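About Skundum
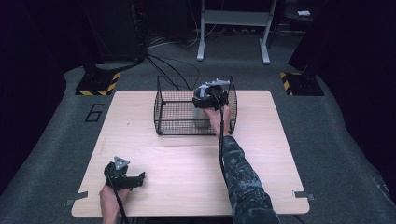 Wire mesh basket on a light wooden table, carpeted room.

Skundum supplies storage baskets, tables and small sorting furniture to offices, schools and workshops. The company was set up by Liis Venckus and Priit Mets as the fittings department of Grīnberga, a joinery business, and has traded under its own name since the two split their stock. Grīnberga still makes most of our tabletops.

The current list holds 271 items. Baskets make up the largest group and are sold by outside dimensions, mesh opening and rim type. Open-topped models are standard. Lids are a separate line and fit only the square-rim series, so please check the series letter on the order sheet before adding them.

How we work

Every new basket is placed on a table of the height it will be used at and loaded by hand from the front. We record reach over the rim, clearance at the corners and whether an upright block can be set down close to a side wall without catching the mesh. A basket that passes empty and fails half full goes back to Kiri Lowther, who keeps the drawings. Wire gauge on the rim and vertical corners is specified separately from the gauge of the mesh.

Tables are supplied with rounded corners unless the customer asks for square ones. The radius is 50 mm on all models. Edges are sanded before finishing and again after — the second pass adds a day to the lead time.

The Stosus range

Stosus is our set of matched baskets and tables for sorting rooms. A basket from this range can stand at the back edge of its table and leave the front clear for work. It replaced the older Kerkon range, for which we still hold feet, rims and label clips. Orders for Kerkon parts are handled by Darius Luik and ship once a month, except July.

People

We are a staff of 8. Lizeth Londoño runs orders and returns, and her desk is the right place for questions about delivery to upper floors. The showroom is carpeted, so trolleys with hard wheels should be left at the entrance. Samples can be borrowed for two weeks against a deposit. Quote the item number and the series letter in all correspondence.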